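Strachan canvas tote and play produce set - four months in and still the favorite toy in our house

I bought this for my niece's pretend grocery store and ended up ordering a second one for our own kids, so I guess you know how this review is going to go!

The set comes with a big white canvas tote and a whole pile of artificial fruit and vegetables. I've been through a few play food sets over the years (the hollow kind that split at the seam, the wooden kind that hurt when thrown) and this is the first one where I like the bag as much as the food. It's a proper adult-size tote, with yellow knitted patches sewn to the rim and a round metal snap, and I have absolutely borrowed it for library runs.

The produce is great fun. The cucumber has a bumpy skin, the radish has real personality with all those leaves, and the dark purple grapes get picked first every single time. My son sets up shop on Tuesday afternoons and charges me 300 dollars for a peach. When I complained, it went up to 3,000.

What I love is how much there is to do with it. They sort by color, they fill orders from a list, they pack and unpack and argue over who gets the yellow pepper. My friend Catherine MacRitchie has the Zalura set, with a cash register and fewer vegetables, and her girls come over here to play shop.

A couple of gripes. The white canvas creases the minute you look at it and never quite smooths out. The leaves get in the way when you're trying to fit everything in, and you need to find your own container for whatever doesn't go in the tote. We use a light green plastic basket with a cutout handle, and it wipes clean in seconds.

Shipping from Ostirer took 2 weeks, longer than I'd hoped, but the box arrived in good shape and nothing was missing. I'd buy it again tomorrow - and with another birthday coming up in November, I probably will.

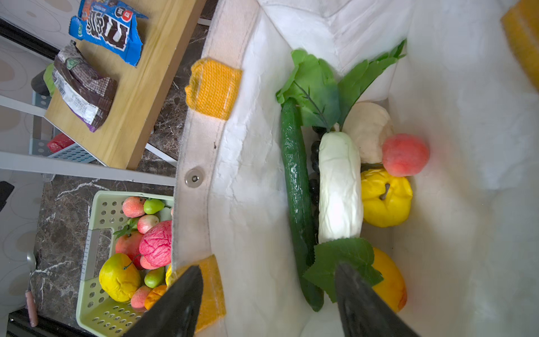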